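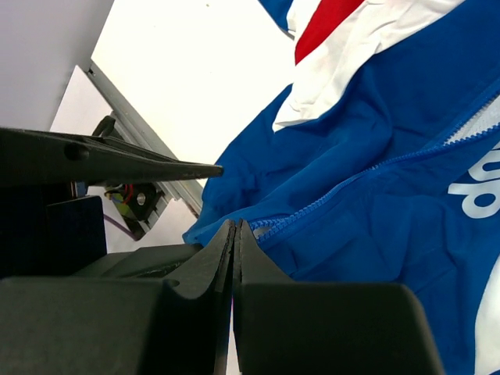 Wrist view, blue jacket. Fingers almost closed, right under the hem by the zipper.

December

Long day on the folding set. I got in before 8 and had the cell running before anyone else was in the building, which is the only way to get a clean block of recording done. The jacket was still on the list, so I did the jacket.

Where we stand: 446 accepted episodes for folding, across all garments. Doseck wants the jacket group filled out before the next training run, and so far it has been the thin one. T-shirts are easy to record and everybody records them. A zipper changes things. The cloth on either side of it wants to move one way and the zipper wants to stay where it is, and if you pick the hem too close to the end of the teeth you lift a stiff strip and the rest slides off to the side.

I spent the first hour on nothing but first grasps. The rule in the Tennant notes is that every episode starts from a fresh crumple, so I pick the jacket up, drop it, and leave it however it lands. I have caught myself being kind to the robot with the drop. A sleeve ends up sticking out where the arm can get at it easily, and then the policy only ever learns easy sleeves. Today I shut my eyes for the drop. It made for some bad starts, and two of them I could not recover at all. I kept those and tagged them as failures.

The wrist views are better than last week. I had been worried about the glare off the white table, and it is still strong in places, but the edge of the blue cloth holds up against it and so does the zipper. The white trim is harder. When a fold of white lies on white table I have to look twice to find where it stops, and I know what I am looking for.

Tayla Kingi came by mid-morning to go through the labels with me. She is cleaning up the Flornow export and had 8 episodes marked "grasp unclear" that were all mine. We played them back together. On 4 of them she was right, I had closed the fingers and opened them again before lifting, and the label could go either way. We agreed to call that a re-grasp from now on and to cut the label at the second close. She will change the old ones. I said I would write it into the Tennant notes and have not done it yet.

After lunch I went on to the two-arm part, where one gripper holds the body down and the other works near the sleeve.

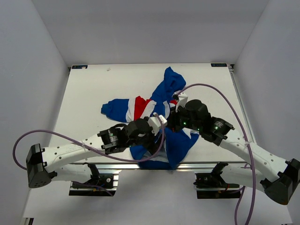

Table view, same jacket. Left gripper down on the cloth, right one over it near the sleeve.

My trouble here is pace. With one arm I am steady. With both I tend to move the left, stop, move the right, stop, and the pauses end up in the data. Osum's trainer does not know the difference between a pause that means something and a pause where I was thinking about where to put my thumb. I tried counting under my breath to keep both hands going and that helped for a while. The later episodes are smoother, and I would throw out most of the early ones if it were up to me alone. Tayla says to leave them in and let the speed filter take them.

The cables need watching too. The left one hangs low enough to touch the cloth when that arm is in toward the middle. I don't want the model learning that a purple line goes with a good grasp. I will ask about rerouting it, though any change now means the new episodes look different from the old ones, and then we have that argument again.

My wrists were sore by 4 so I quit recording and did the paperwork instead. Uploaded the lot to Doseck, checked that the first and last episodes opened properly, and filled in the garment sheet.

For tomorrow: write up the re-grasp rule. More starts with the sleeve trapped under the body, we have hardly any of those. Wipe the table before the first episode. Ask Tayla if the jacket can be recorded zipped as well, or if that counts as a new garment.

Home, soup, early night.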